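**Ticket 3139 – Ustell cell, bed-cleanup task: "reset to known layout" rule**
Opened by: Ese Eze
Assigned: Damilola Okoro
Status: open, waiting on Mesumgate

**1. What was reported**

Rule 38 of the Mesumgate handling guide says every run must begin from a "known and repeatable layout." Ese logged three runs as non-compliant and asked whether to throw them out. Funmilayo's reply was that by the same reading we'd lose all 200 from May.

**2. What I checked**

Read the rule twice. It never says how repeatable. On a hard table you can tape outlines and argue over millimeters. On a quilted mattress things settle into the stitching wherever they like, and I doubt the author ever tried it on anything soft.

Went through the log with Kai-wen. Start poses for the dustpan agree well enough. The small items don't, and I wouldn't expect them to.

The guide also wants "no loose fabric in the work area." Fine for a conveyor. For a bed task I'd like to hear how.
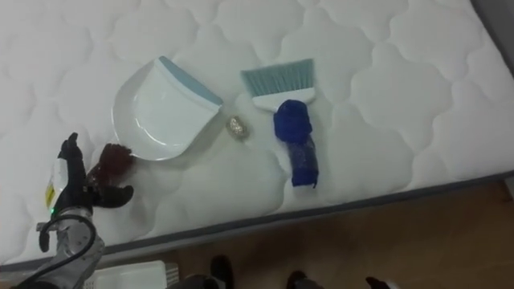
**3. Points against the guide as written**

- Dustpan, brush and crumpled foil-like ball all lie on the quilting, and the brush handle has a bunched blue cloth covering. Read strictly, the loose fabric clause fails that before the arm moves.
- The dark red fuzzy piece is right by the fingers. The guide has no category for anything that changes shape when squeezed.
- The green light on the wrist is on. Onyekachi treats that as proof the pre-run check was done. I don't. A light is a light, and the check is a signature on the sheet.
- Shoe-like shapes show on the floor near the bed. The guide asks for a 60 cm standoff but doesn't say measured from what – base, wrist or fingertips.

**4. Done so far**

Kept the three runs, tagged "layout loose." Asked Mesumgate for a tolerance in writing. They sent back the same paragraph in bold.

**5. Still open**

- Standoff reference point (Damilola)
- Wording for soft surfaces, to be compared with the Psarras draft (Kai-wen)
- Ese wants the rule suspended until then. I'd leave it in force and log the exceptions.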